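Handdale Garden Club - minutes of the July meeting
Held July 23, 2023, in the back room at the Hughes place
Minutes taken by Elin Jenkins

Present: Caradog Gough (chair), Abimbola Garba, Jussara Peixoto, Trefor Gwilliam, me, and a decent crowd of members who did not all sign the sheet. Please sign the sheet! I can't put you down if I can't read you.

We got going late because the key was stiff again and Caradog had to go in through the kitchen. He welcomed everybody, said it was too warm for a long meeting, and then gave us quite a long meeting.

Last month's minutes
Trefor pointed out that I had him down as offering to repaint the gate. He says he offered to look at the gate. I have changed it, and the gate has now been looked at. It needs repainting. Minutes passed with that fix.

Money
We have 2000 dollars in the account, and 500 of that is already set aside for the new water line, so please don't get excited. Abimbola went through the dues and there are still a few people owing from spring. She would like it in cash or a check, and she would like it before the plant swap so she isn't chasing people around with an envelope while they're trying to pick out their irises. Jussara asked if we could take payments by phone. Abimbola is going to ask at the bank and let us know.

Water line
This took up most of the evening. The old hose run from the Hughes side leaks at both joints, and the beds at the bottom end are getting next to nothing. Trefor walked the route with a tape and makes it 106 feet from the tap to the last bed if we follow the fence, and a bit less if we cut across the path. Caradog wants to cut across the path. Jussara does not, and neither do I, having tripped over the last one that went that way.

We went back and forth on this for a good while (there was a drawing on the back of a seed packet, and then a second drawing correcting the first). In the end it went to a show of hands and the fence won. Trefor will pick up the pipe and fittings in Mistov and keep the receipts. Digging starts as soon as he has it all, mornings only, bring your own gloves and a spade if you own one.

Tomatoes
Everybody's tomatoes are behind. Jussara's are the furthest along and she was very nice about it. Abimbola has brown patches on the lower leaves of hers and passed a few around in a sandwich bag. The general feeling was early blight, so she's going to strip the bad leaves, put them in the trash and keep them well away from the compost, and start watering at the base. If yours look the same, please do likewise, and wash your snips before you lend them to anyone.

Plant swap
We are going ahead with it, same setup as last year, out front if it's dry and in the back room if it isn't. Caradog is setting the entry at 50 cents for non-members and nothing for members. Please label your pots! Last year I took home what I was told was a white phlox and it is a very healthy pink one. Elin (me) will make signs. Jussara is doing lemonade and wants the loan of a big jug.

The trip to the Ulon gardens was put off until we know who is driving. If you have seats to spare, tell Trefor.

Any other business
The wheelbarrow with the flat tire is still flat. Somebody has been leaving the shed light on. Caradog asked that the person picking the raspberries along the back fence leave some for the rest of us, and there was a bit of a silence after that.

Jobs from this meeting
Trefor - pipe and fittings, list of drivers
Abimbola - dues, question for the bank
Jussara - lemonade, jug
Caradog - the key, and a word with the Hughes family about the tap
Me - signs, these minutes

Meeting closed, and we all stood out by the beds talking until it got dark.

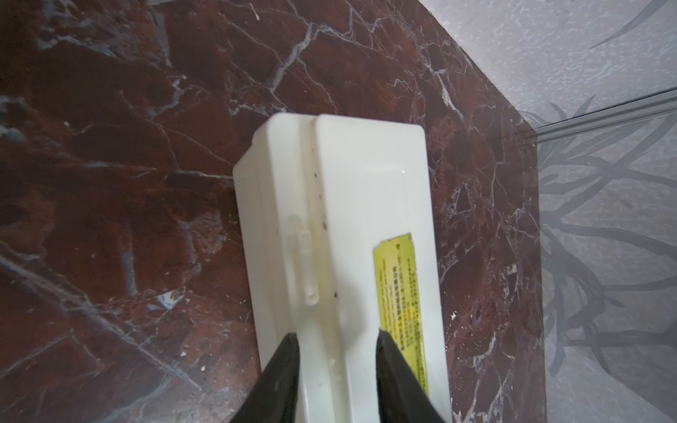 Seed sharing got left off the list above, so I'm adding it now before I forget. Anyone saving lettuce, poppy or bean seed this summer, please let it dry right out on paper before you pack it up, and write the name and the month on every envelope. We could do with something better than my old cookie tin for keeping it all in - a long white plastic box with rounded corners and a flat lid, like the one on the marble, is the shape I have in mind, if anybody has one going spare at home. Bring it to the swap and I'll have the envelopes with me.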